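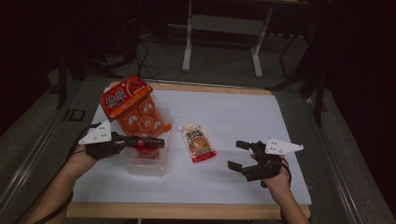 Unai Ibarra wrote under last month's post to ask whether the finger pads on a pair of hand-held grippers really need a kit, or whether a screwdriver and a bit of patience would do. I used to be on the screwdriver side, Unai! Then I bought the Zollach pad and alignment kit in September and I've gone right off my old ways.

You get 3 gauges, a torque driver and a bag of spare pads, 40 in all, in a tin that shuts properly. The order of work is pads first, then finger gap, then cables, and the card in the lid says so in large type. The gap gauge is the star for me. It slides between the closed fingers and you feel the pinch straight away, left hand and right, so both tools end up with the same grip (mine were miles apart and I'd been blaming the software).

Afterwards I always do a run with shop snacks, as film and crinkly seals show up a bad pad faster than any test block.
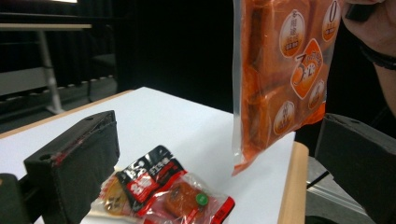
A snack packet on the white table, between the gripper fingers.

Grumbles? The driver's handle is slippery with gloves on, and the Fleditz pads I had left over don't fit the Zollach backing plate, so check before you order. Refills come from Jellendale as part 308, and mine took ages to arrive.

I'd still buy it again tomorrow. Next job is the wrist straps.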